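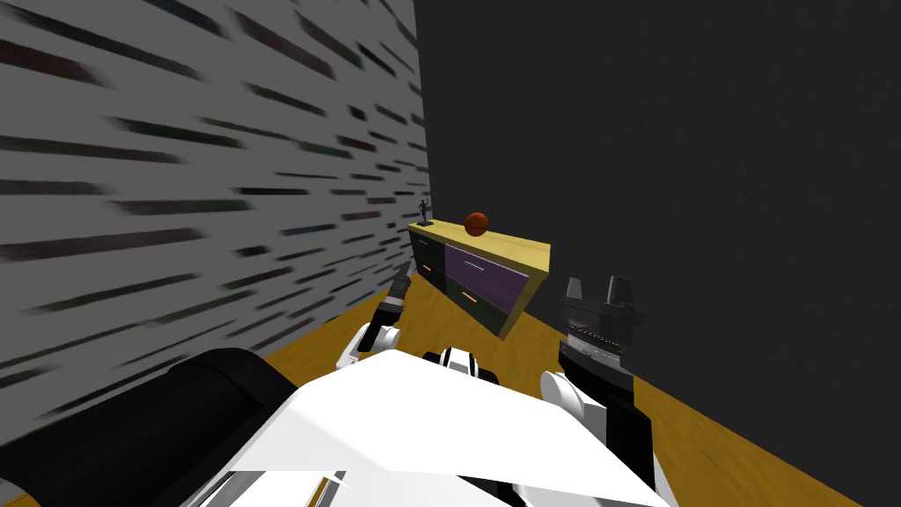
August 25, 2020. Long day, short entry. Drawers again. Ardalan Rostami wants the Pludness sim doing all four before we go near a real kitchen — fine by me. Purple one has the thin bar handle, the blue and orange ones are fiddly little things and I dont trust the fingers on those yet. 20 runs this morning, 9 I'd call good. July was 4, so ok, better.

Mom asked on the phone when it can put her laundry away. Told her not soon. It can't even tidy a basketball off a cabinet unless I hold its hand thru every step. She does a whole dresser in teh time it takes to plan one pull.

Tomorrow: orange handle, slower grip. Call Travura back. Bed.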